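Ticket 709: Shared photo folder fills up overnight, duplicates keep coming back
Opened by: Štefánia Hrubý
Assigned to: Ewan Tawhiri
Product: Laluvlow desktop sync
Status: Open (was closed 6/29/21, reopened by customer)

Štefánia Hrubý wrote:
Reopening this. The last reply said the duplicates were "a display issue" and would clear after a restart. I restarted. They did not clear. My disk says the space is really gone, so I don't see how it can be a display issue. Two pictures are attached, and each one has 18 copies in the Jirier folder.

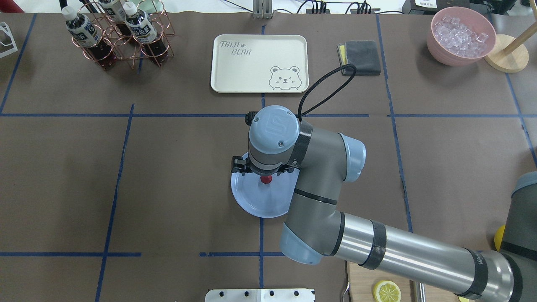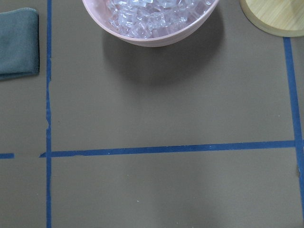
Plate on the taped table first, pink bowl second. Both open fine, and so does every copy I tried.

Steps already tried

1. Restarted the computer, twice.
2. Signed out of Laluvlow and back in. The folder went from 356 files to 2,000 while it was "checking for changes."
3. Deleted the copies by hand. They were back before lunch.
4. Turned off the Hellero backup, as your help page suggests. No difference that I can see.

Please don't send me the help page again. I have read it.

Ewan Tawhiri wrote:
Thanks for the detail. Could you check whether the same folder is linked on a second computer? An old link can put deleted files back. Also, do the copies have a number in brackets after the name, or the other computer's name?

Štefánia Hrubý wrote:
The other computer's name. It's the old Michalík laptop, which is in a drawer and switched off. I'm doubtful that a laptop in a drawer is doing this, but I've been told stranger things in this ticket.

Ewan Tawhiri wrote:
It may still be listed as a linked device on the account. Please go to Settings, then Devices, and remove it. Then pause sync, delete one set of copies only, and resume. Leave the rest alone so we can compare.

Štefánia Hrubý wrote:
Removed. I deleted the copies of the bowl picture and left the plate ones. An hour later, the bowl copies have not come back. I'm not calling that fixed. Last time it held for a day and then started again. Leave the ticket open until August, please, and tell me why a device I stopped using was still allowed to write to my folder.

Ewan Tawhiri wrote:
Left open. I've passed the device question to the sync team and will post their answer on this ticket.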